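Vorkcombe Table, Set-up and Care
Section 6: Checking and oiling the top

Do this before the legs get their final tightening. Easier to turn the top while everything is still a bit loose.

You need: 2 lint-free cloths, the can of Utamine oil from the parts box, fine sanding pad, mild dish soap, old newspaper for the floor.

1. Clear the top. Wipe with a barely damp cloth, along the boards, never across. Let it dry.

2. Look it over in daylight. Morning is best, side-on to a window. Run your palm over the joins between boards. Should feel flat. If you can catch a fingernail on a join, stop here and call us before oiling (oiled tops can't be exchanged).

3. Check knots and marks. Color will vary from board to board, and so will the grain. All normal, see below.
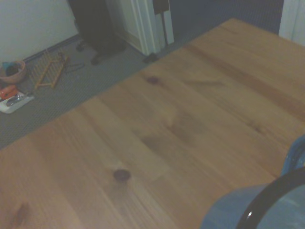
Fig. 6-2. Joined boards, mixed tones, with knots and a darker band in the grain.

NOTE: Knots, dark streaks and small blemishes in the grain are part of the wood and are not a fault. Don't try to sand them out. You'll only get a dip. Loose knots or open cracks are a different matter, write to Leonie Hellwig at the Valimcombe workshop and quote part no. 234.

4. Smudges or gray patches: soap and water first, wrung-out cloth. Dry. If still there, go over lightly with the sanding pad, with the grain, then do the whole board end to end so it dosen't show as a spot.

5. Shake the can. Pour a little oil on the cloth, not on the table. Thin coat, work from the far edge toward you. Do the rounded corners last, they soak up more.

6. Wait until the surface stops looking wet, then buff with the second cloth. Any oil left standing goes sticky and you will be scraping it off later.

7. Second coat next day. Same again.

CAUTION: Oily cloths can catch fire on there own. Lay flat outdoors to dry, or soak in water, before they go in the trash. Never leave them balled up.

CAUTION: No hot pans straight on the wood. No wet cups or pots left standing overnight, glazed or not.

NOTE: Tops bought before September came with Ruchti wax in place of oil. Do not put oil over wax. Go to Section 7 for stripping first.

Leg bolts next, see Section 8.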